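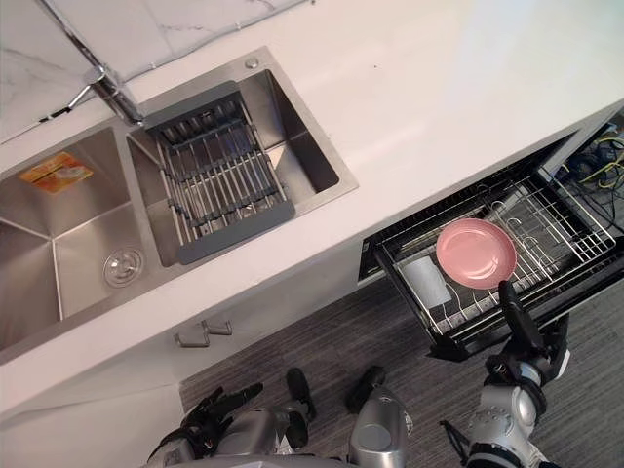

Kindport roll-out sink drainer: six weeks of daily use

The Kindport insert is a set of parallel stainless steel rods held by dark gray plastic end bars and crossbars, with side rails in the same gray. I bought the 400 mm version in February for the smaller side of a double sink and have used it every day for six weeks.

Fit

Measure the basin at the rim and again further down. The walls of mine slope in slightly, and the 400 was right at the lower measurement. It went in without trimming. The listing gives an overall length of 406 mm with the end bars, which agrees with my tape.

Drainage

Water falls through the gaps straight to the basin floor. Plates laid flat hold a film on the underside; tipped against the side rail they clear faster. Glasses are fine upside down. Forks lie across the rods well enough, but teaspoons slip through unless set at 90 degrees to them.

Compared with a wire rack

I already had a wire dish rack, and it lives in the black drawer to the right of the sink. It holds more, and plates stand upright in it. The insert keeps the counter clear — for two people's breakfast dishes I now use nothing else.

Cleaning

The joints between rod and crossbar collect scale. A brush and vinegar remove it. The plastic has not discolored.

Faults

The end bars shift under a heavy pot. Replacement bars are sold separately as part 3591, and the package does not mention this.

Rating: four out of five. Recommended for the shallower half of a divided sink.

Normand Simard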